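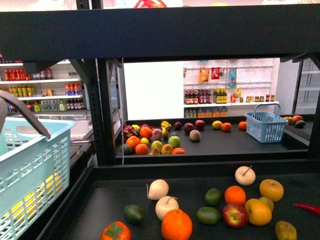

Tuesday, September 21, 2021

Okay, long one today, mostly so I don't forget why I ripped out half the grouping code.

Where we were on Friday: the picker would get a request like "avocado", find two or three of them, and then happily plan a grasp on one that was a whole tray too far back. Ye-seo thought it was the planner. I thought it was the detector (I always think it's the detector). We were both wrong, it was my tray assignment. I had been sorting fruit into near tray and middle tray by how high up they land in the image, with a cutoff I tuned by hand in January and never touched again. Works great until the head tilts a little, and then the back row of the near tray gets filed under the middle one.

So now it's done in depth. I fit a plane to each black tray surface and every detection gets assigned to whichever plane it sits on. The trays are dark and the depth comes back full of holes there, so the fit was garbage at first. What helped was masking out the fruit, growing the mask by 10 pixels and throwing away everything beyond the uprights before fitting. Ugly but stable! Riku wants to do it from the known shelf geometry, which is fair, but then somebody bumps the shelf and we're back to recalibrating.

Ran it over the 724 logged views from last week. Old code put at least one item on the wrong tray in 58 of them. New code: 10. I went through all 10 by hand and most of them are the far ledge on the right, past the middle tray, where the mango is. I don't have a plane for that ledge at all, so it gets shoved onto the nearest thing. Need a third plane, or just an "unassigned" label so the planner leaves it alone. Leaning toward the label.

Class confusions, since I was staring at these anyway:
- white apples come back as "peach" or "onion". We don't even have an onion class in the shop list, it's left over from the Wutudeck label set. Drop it.
- the yellow-orange citrus is a coin flip between orange and lemon. Nam-gil says merge the classes and let the size decide. Hmm. The persimmon gets called an orange too, unless the leafy bit on top is showing.
- avocado and lime are fine close up and bad on the middle tray. Resolution, I guess.
- the long red chili at the edge of the near tray gets a nice tight box and then the grasp planner picks the short axis of whatever piece is visible. If the box touches the image border we should move the head and look again before planning anything.

Also, the blue baskets. The mesh lets depth through, so yellow things inside a basket were showing up as loose fruit on the counter. I now drop any detection whose center falls inside a basket mask. Seung-woo pointed out that this breaks the "is it in the basket yet" check, which uses the very same detections - so it's a flag now instead of a delete. Good catch, would have cost me a day.

Planning time per request is 645 ms with the plane fit included. I'd like it lower, but the arm is slower than that anyway so I'm leaving it.

For tomorrow:
- unassigned label for the ledge
- border rule for the chili (ask Ye-seo where she wants the head move to live, her side or mine)
- get rid of onion
- rerun the same log with Riku's geometry version so we can stop arguing about it
- Roald needs the branch merged before he can start on the basket handle collision stuff, so don't sit on it

The old cutoff is still in the config under tray_split_y. Nothing reads it anymore, I'll pull it once the merge is through.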